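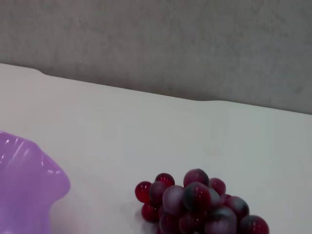

2. The workplace and the task

I did my practical study at Nalthorpe, a company which packs fruit bowls and table displays for hotels. In January they started to use a robot arm, called Baver by the workers, at one of the packing tables. The arm is trained with a bowl and a bunch of grapes which look artificial, on a white table. Before this, all placing was done by hand.

The packing room has 14 workers. I spoke with most of them in their breaks and I was present for 25 hours in total. One shift fills around 362 bowls.

3. What changed for the workers

The first change is the kind of tiredness. Workers told me that their shoulders hurt less, but their eyes and their attention are more tired, as they must watch the arm and be ready to stop it. The second change is talking. At the old tables people stood face to face - now the person beside the arm stands alone and speaks little during 40 minutes, until the next person takes the place.

The third change concerns pay. The person who watches the arm gets the same wage as a packer, although the work includes writing down each stop in the Layug sheet. Several workers found this unfair. The shift leader answered that the question will be discussed after the trial.

At the watching place, the working surface must be clear before each new round, and the worker confirms this on a screen.

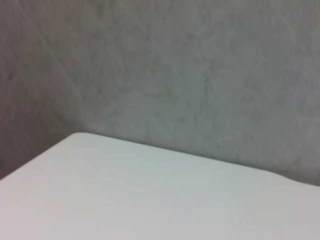
Nafula Mfaume told me that she does not fear the arm will take her job, but she would like to be asked before the speed is changed. In her opinion the rounds became faster twice without any notice to the packers. I could not check this, as the speed settings were not shown to me.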